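Second Progress Report: Prado Student Manipulation Project
Submitted to the Jernent Education Fund
Prepared by Rehema Makokha, Program Lead, Werkton Technical School

Period covered

The present report covers the work of the student robotics class from the start of the spring term through the end of May. It follows the outline agreed upon in the grant letter. Spending is reported in the last section.

Enrollment and schedule

The class opened the term with 10 students, all of whom remain enrolled. Sessions begin at 3:30 in the afternoon and run for two hours. Wellington Rezende continues as lead instructor. Students work in pairs, and each pair rotates through recording, data review, and hardware maintenance.

One change was made to the schedule in the grant proposal. The unit on motor control was moved to the fall so that the recording unit could start early. The students had asked for this, and the instructor agreed that the recording work would give them a better basis for the later material.

Technical work

The main activity of the term was the collection of hand-held gripper demonstrations. A student holds the gripper, carries out a short tabletop task, and the camera on the tool records it from start to finish. As of the end of May the class had recorded 317 demonstrations that passed review. Tasks include picking up a block, placing a cup on a saucer, and sorting pens into a tray.

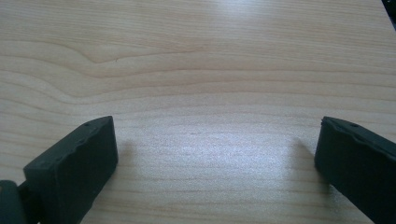 Review standards were tightened midway through the term. In the first weeks, pairs reviewed their own recordings, and a number of unusable files were passed. Each recording is now checked by a different pair against a one-page sheet written by the students. Glare on the tabletop has been a recurring complaint on these sheets, and the class is comparing a matte cloth with a change in lamp position before choosing between them. Results will be included in the next report.

The accepted demonstrations are stored in Remavari, the class's shared archive. File naming was inconsistent at first -- several early sessions had to be relabeled by hand -- and a naming guide is now posted at each station.

Training of a first model on the block task has begun. No results are claimed at this stage.

Budget

Spending for the period came to $3380, charged to equipment and storage. No funds were moved between budget lines. Two replacement sets of gripper fingers are on order and will be charged to the next period.

Plans for the next period

The class will complete the lighting comparison, finish the block task model, and begin the motor control unit. We also request a short call with the Fund's program officer regarding the fall showcase -- in particular, whether families may attend.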